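Iyer says she's back. We'll see.

Bhavana Iyer told a room of reporters in December that she is "in the best shape of my life" and ready for a title shot at welterweight. Fighters say that every time. She said it before the Kaczorowski rematch too, and she was breathing through her mouth by the fourth round.

The numbers being passed around by her promoter, Pelar, look good on a poster. Twenty wins, 11 of them inside the distance. Look at who those wins came against and the shine goes off a little. Her last three opponents had lost more than they'd won, and one of them took the fight on a week's notice after Zostgate pulled its own fighter from the card.

Then there's the layoff. Iyer has not boxed in 16 months. Her camp blames a shoulder, which may well be true, but the story has changed twice and no doctor has been made available. Pelar wants us to believe she sparred 300 rounds over the winter. Against whom? I asked and got a press kit.

None of this means she can't fight. Her jab was the best in the division when she bothered to throw it, and her new trainer is supposed to be strict about that. But a title shot should come after a real test, and Eltomero is right there, ranked above her, healthy and asking for the bout. Her team has called that fight "interesting" since last summer. I'd like to hear them call it signed.

Tickets go on sale next month, with no opponent named. I'm keeping my money in my pocket until there is one.
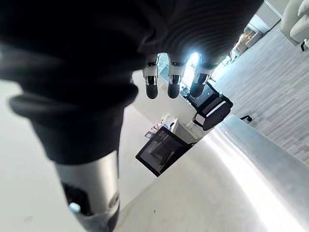

Three fingertips, up close, with window light coming through.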